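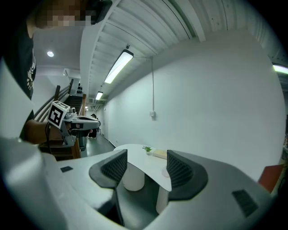
White table with a small potted plant on top.

Re: Andcombe for four nights?

Hakim Nair wrote:
> We're thinking of Andcombe for four nights in July, two adults and
> a boy of ten who gets bored on coaches. Is there enough to do without
> a car? And is Lunde worth a day or should we skip it?

Hello Hakim,

Yes, go! We had five nights there last summer and never once wished we'd brought the car. The 14 bus runs from the station down to the harbour and carries on to Brevden, and the last one back leaves just after ten in the evening, so you can have a proper supper and still get home.

Do the cliff steps on your first morning, before it gets busy. There are 109 of them (our two counted out loud all the way up, bless them) and there's a kiosk at the top that does very good cheese scones. Brevden has the better beach — sand, with rock pools at the far end — and your lad could easily lose a whole afternoon there.

Lunde I'd say yes to, but go by boat and not by coach. It takes 67 minutes each way and we saw seals both times! Sit on the left going out. The town itself is small, a church and one lovely street of bookshops, so half a day is plenty.

We stayed at the Rallex, up behind the station. Plain rooms, huge breakfasts, and they'll keep your bags on the last day. Ask for the back if you're light sleepers, as the gulls start early at the front.

Has anyone done the evening walk out to the lighthouse? We ran out of days and I'm still cross about it.

Gill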